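Mernano: fold and close, mint set

What's in it

Mernano is a collection of short recordings of two everyday table jobs: closing a small paper box and folding a cloth. Both are done on the same tabletop. The set holds 2316 recordings, with 1000 of the box, 639 of the cloth, and the rest kept as practice runs with no labels.
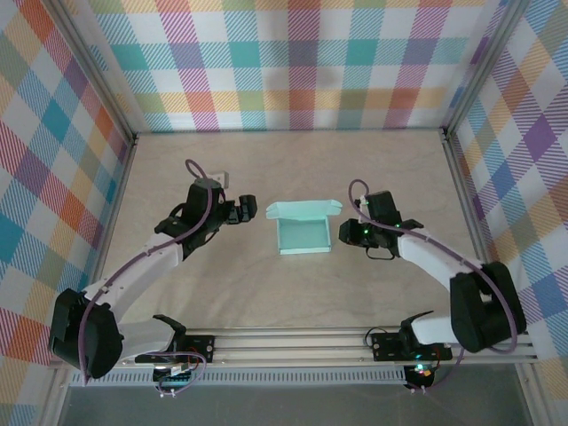

Box recordings begin with the carton somewhere near the middle of the table. Its starting angle changes from one recording to the next. In the usual starting position the lid stands up at the back of the tray, as it does with the mint-green box here, and the job is to bring it down and tuck it in. A recording is labeled "closed" only if the lid stays down when let go. A lid that springs back gets "partial."

Paraschiva Căpraru wrote the labels for the box, and Nelu Hodoroagă checked them. Where they disagreed, the label in the file is Nelu's and the note column says so.
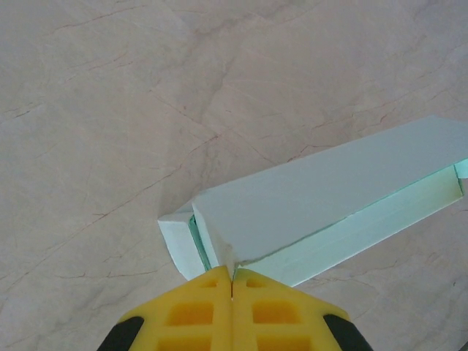

The note column is free text. Some notes are in Romanian and have not been translated. If you load the table with a strict parser, quote the column, as a few notes contain commas.

Wear on the boxes

We did not replace a box until a crease failed. Scuffs and soft corners are part of the data.
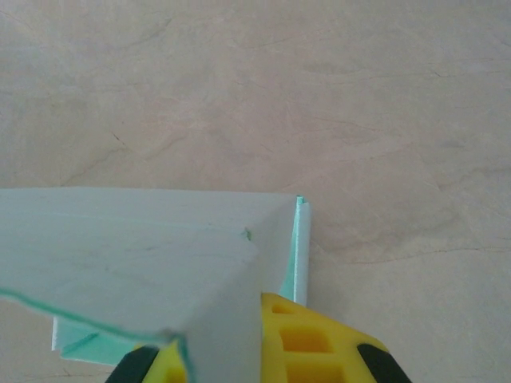 Marks on the cardboard are not labeled. If you match recordings by box, look at the broad panels first. One has a tiny dark green speck toward the right end, easy to find against the pale face. Cut edges are a stronger teal than the faces and make a better guide to where the flaps are.

Cloth recordings

Kátia Brandão labeled these alone. The labels are "flat," "half," "folded" and "bunched."

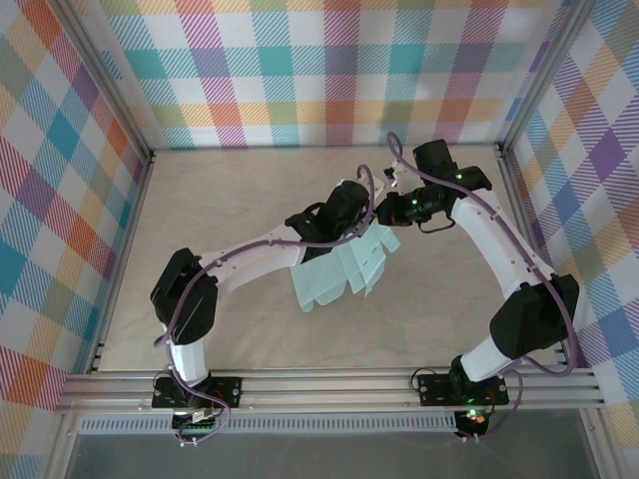
Use "bunched" with some care. It covers everything from a tight heap to a cloth that is mostly spread out with one bad area. The pale aqua cloth is a middle case, gathered at the top with a broad smooth flap on the left and narrower folds on the right. Kátia did not split the label further, and the Ferkance version has the same four.

Known problems

The tabletop has thin veins that an edge finder may pick up as folds.
Box and cloth are close in color, so color alone will not sort them.
Practice runs have no end label.

Questions about the labels go to Viorica Buzatu.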